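Recount in Fandulstead

August 2023

The recount is done and the result stands. Adelino Macedo keeps the Fandulstead seat on the regional council by 14 votes. On the first night he was ahead by 16, so the whole exercise moved the margin by two.

I said in July that I thought he would lose. He had spent most of the campaign defending the bus contract, which is not popular on the Groen side of town, and the challenger had a simple message about property taxes. I was wrong about how much the bus contract mattered. I was also wrong about turnout. Groen voted in lower numbers than last time, and the older streets near the river came out the way they always do.

The precinct that decided it was Idberg. Macedo took 642 votes there, his best showing anywhere in the district. Four years ago he barely campaigned in Idberg. This time he went door to door, and he kept going back after the school bus route was restored. People I talked to at the bakery brought up that route before they brought up anything else.
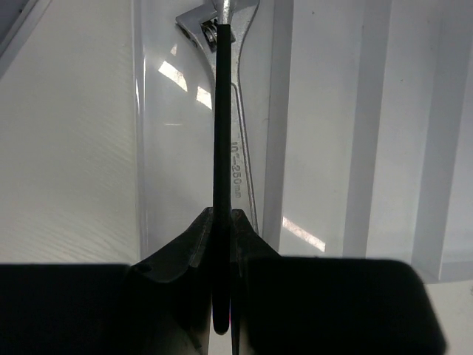 Adjustable wrench and a black rod.

The challenger's side asked for the recount the morning after the vote, and they were within their rights to do it. The rule is that anything under half a percent can be counted again if a candidate asks in writing. I heard some grumbling about the cost. I don't share it. With a margin that small I would want the ballots looked at again no matter who was ahead.

Most of the argument was over mail ballots from Pallow. A batch had signatures on the wrong line, and the two sides went back and forth over them for most of an afternoon. In the end they were accepted, the same as on the first night. The change in the margin came from ballots the machine had read as blank and a person could read fine.

Now for what comes next. The council is split evenly without Macedo, so his vote settles the budget. He has said he will support the road money for Pallow but wants the library hours put back first. The other bloc says the two things should be voted on separately. I think they will end up in one package, mainly because neither side has the votes to do it any other way.

I still have doubts about him. He misses too many meetings, and his answers on the landfill have been vague — I wrote to his office about it in the spring and got a form letter back. I plan to write again once the new term starts. If I get a real reply I will post it here.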